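Open day at the Waaka unit, Takivbridge — anyone else go?

Posted in: Local / What's On
Thread started by staltville_steve

staltville_steve
Went along to the robot open day at Waaka. Poster said 10 till 3, got there just after 11, parking a nightmare, had to leave the car by the Erncombe road and walk. Expected shiny humanoid thing waving at kids. Was cloths. Two arms, a table, yellow cloths and blue cloths and a clear tub for each. I stood there far longer than I meant to. Anyone else see it or was it just me and the school party

pegbasket
Was there! Missed you. Did you get the talk from Felista Nyaga? She did the cloth bit, very patient with the questions. My lad asked if it could do his bedroom and she said not this year.

tuppence71
Saw the poster, didnt bother. Is this the same lot who had the stand in March at Staltville market? If so it was two blokes and a laptop.

pegbasket
Same lot, bigger room. Got this when there was a gap at the rail —
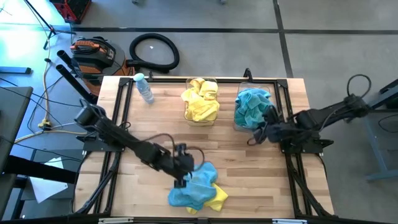

Posted by pegbasket · Tue 6 June · Member · 200 posts

Blue one was lying on top of a yellow one at that point, left arm right over it. Felista said overlapping is the hard part, it has to work out where one cloth stops and the next starts. Two colours makes it easier, she was quite open about that. All white ones would be another matter.

tuppence71
So a machine that sorts two colours. My gran could do that in the dark.

staltville_steve
Your gran could see colours in the dark?

tuppence71
You know what I mean. What's it cost, is what I'd want to know. And who is paying.

j_urio
Jabari Urio here, I was on the door so declare my interest. It isn't a product, nobody's selling it. The point of the day was to let people see the work as it is, slow bits included. Cost did get asked, Ilze Mägi answered it in the 2 o'clock talk, there's a sheet with the figures, ask at reception and they'll give you one.

tuppence71
Fair enough. Still say slow.

wren_and_co
It is slow. I run a holiday let changeover and we do towels by the stack, I'd have the lot done before it had picked one up. But I didn't come away thinking it was rubbish. Cloth is horrible to handle, never the same shape twice. Anyone who has done a fitted sheet will know. I'd just like to see it do folding, and Erasto Nyamweya told me folding wasn't on the days programme. Bit of a let down, that, the leaflet said "laundry".

staltville_steve
Leaflet did say laundry yes. Thought the same.

j_urio
Noted about the leaflet. Will pass on.

wren_and_co
Ta. Here's mine, there's a screen by the door with the low down view and they let me have a copy —

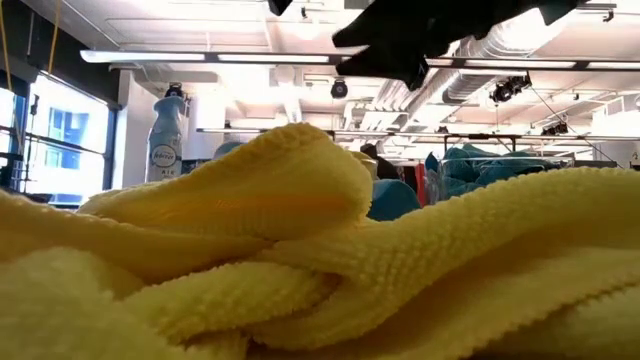

Yellow towel, very close up. Gripper top right of middle, Febreze behind.

pegbasket
Oh thats great. Looks like a hillside. You can see what they mean about folds, I couldn't tell you which bit goes over which.

tuppence71
Febreze! Finally a bit of kit I understand.

staltville_steve
Lot of daylight in that place isnt there. Asked Aqeel Bajwa about it (tall chap, blue lanyard) and he said sun through the windows is a pain, changes what the cameras see from morning to afternoon. I'd have thought blinds. He said blinds are on the list.

wren_and_co
Disagree on blinds. Real laundry rooms have windows, well mine does. If it only works in a dim shed whats the use.

staltville_steve
You learn one thing at a time though. Nobody starts driving on the motorway.

wren_and_co
Hm. Maybe. Would still rather they left them off.

tuppence71
Are they doing another? Asking for my gran.

j_urio
Autumn, no date yet. Will post on here when there is. Bring her along, there's a seat by the table if she wants one.

pegbasket
And sort the parking pls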